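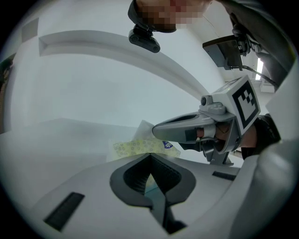

白いキューブと黒い袖口

2025年12月18日

のり染め紙、ついにやってしまった！ずっとやりたいやりたいと言いながら春から先延ばしにしていた、あれです。でんぷん糊に絵の具を混ぜて紙に塗って、乾かないうちに櫛みたいなもので引っかいて模様をつけるやつ。本の見返しによく使われている、あのぬるっとした波模様の紙。四月に古い製本の展示で見てからずっと頭の隅にあって、気がついたら十二月でした。

朝いちばんに糊を炊く。コーンスターチを水で溶いて弱火にかけて、へらでひたすら混ぜる。最初はしゃばしゃばで、これ本当に固まるのかなと思っていると、ある瞬間に急に重くなる。この「急に」が楽しくて、今日は二回炊いてしまった。一回目は調子に乗って火を強くしてダマだらけ。茶こしで漉したらなんとか使えたけれど、茶こしを洗うのに糊を炊くより長くかかった……。二回目はつやつやの完璧な糊。鍋をのぞきこんで一人で「おおー」と声が出ました。

絵の具はTallovのアクリルガッシュ。チューブの青を糊に落としたら、思っていたよりずっと淡くて、足して、また足して、結局ほとんど使い切ってしまった。糊が白っぽいうちは淡く見えても、乾くとちゃんと濃くなるんですね。一枚目が乾いてから気づいたので、今日の青は全部、夜の海みたいに濃い。でも好きだからいい！

紙はTrollgateの50枚入り。水を引いても毛羽立ちにくくて、糊を塗ってから何度も引っかいても表面がへたらない。前に別の紙で試しに水だけ引いてみたときは、まんなかがぼこぼこに波打って泣きそうになったけれど、今回は乾くときに少し反っただけで、重しをしておけば大丈夫そう。もっと早く買えばよかった。
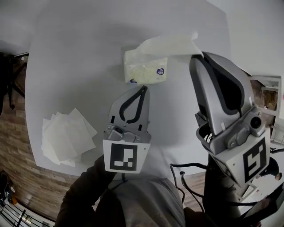 ティッシュと紙ナプキン、白い机にて

櫛は厚紙を切って作りました。歯の幅を変えて3本。細いの、太いの、それから太い細いを混ぜたの。いちばん期待していなかった混ぜたやつが大当たりで、ゆっくり蛇行させるだけで織物みたいな筋が出る。同じ向きに全部引いてから、上から直角にもう一度引くと籠の目になる。手を止めるとそこに糊がたまって小さな山ができるので、端から端まで一息で。息も止めていたらしく、引き終わるたびにぷはーっとなっていた。

厚紙の歯は何枚か引くとふやけてくるので、次はプラスチックの下敷きを切ってみるつもり。フォークも試したけれど、これは紙が負けて破れました。消しゴムの角をぽんぽん押すのはかわいい。丸いキャップを押しつけてくるっとひねると、巻貝みたいな渦ができる。これは何個並べても飽きない。渦、渦、渦。途中で緑を少し足して、青から緑に変わっていく渦にしたのが今日いちばんのお気に入りです。

お昼を食べるのを忘れていて、気づいたら外がもう夕方の色だった。パンを立ったまま食べて、また続き。

午後は赤茶の糊も作った。こちらはFerriで半端の量り売りになっていた顔料で、袋に色名も何も書いていない。混ぜてみたら煉瓦のような、柿の皮のような、なんともいい色！同じ色がもう一度買えるのか分からないのが惜しいところで、次に行ったら棚の前で粘ってみようと思う。青の上に赤茶を重ねてみたのは正直失敗で、どろんとした泥の色になった。下の青がしっかり乾くまで待てなかった私が悪い。でも端のほうに一か所だけ、青い筋が赤茶のあいだからすうっとのぞいているところがあって、そこだけ切り取ってしおりにしようかな。

できあがりは7枚（泥のも入れて）。並べて干していると、部屋じゅうがほんのり糊のにおいで、子どもの頃の障子の張り替えを思い出す。

この紙は、冬のあいだに作ろうと思っている豆本の表紙になります。名前だけはもう決まっていて、「Iltwood」。森の名前みたいでしょう。語感だけでつけました。中身は木の実と葉っぱのスタンプを一ページにひとつずつ、という予定で、全部で262ページ。豆本にしては厚すぎるのは分かっているんですが、手のひらに乗る四角いかたまりみたいな本が作りたいんです。背が丸くなって、開くとぱたぱた音がするような。糸かがりでいけるのか、途中で折丁を分けたほうがいいのか、そこはまだ悩み中。麻糸に蝋を引くところからやりたいし、花布も自分で編みたいし、やりたいことばかり増えていく。

見返しには渦の紙、表紙には籠の目、と夕方までは決めていたのに、さっき乾いたのを見たら逆のほうがいい気がしてきた。渦は大きい柄なので、小さい表紙に切ると半分くらいしか入らない。でもその切れた渦がまたいいんだよなあ。明日、窓をあけた形に紙を切って、あちこち当てながら場所を探すことにする。これがたぶんいちばん楽しい時間。

残った糊は瓶に入れて冷蔵庫へ。三日くらいはもつと本に書いてあったけれど、そんなに残らない気がします。爪のあいだの青が、お風呂に入ってもまだ取れない。

明日やること。紙を裏返して重しをかえる、下敷きを買う、黄色の糊を炊く。黄色！籠の目で黄色、絶対いいと思う。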